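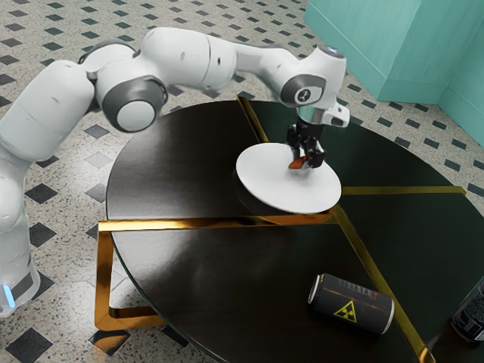 Reading time: 2 minutes

Skiltard Draught Excluder

A long, heavy sausage for the bottom of your door. It will not match anything you own. Filled with buckwheat husks, so it stays put when kicked — and it will be kicked.

Cover unzips for a cool wash. Take the husks out first, as Delia Alarcón of Sampaio now does.

Colours: moss, rust, a grey we call Nirkska
Item no. 2566
In stock: 379, mostly rust

Print this page | E-mail to a friend

Contact us | © Skiltard | Back to top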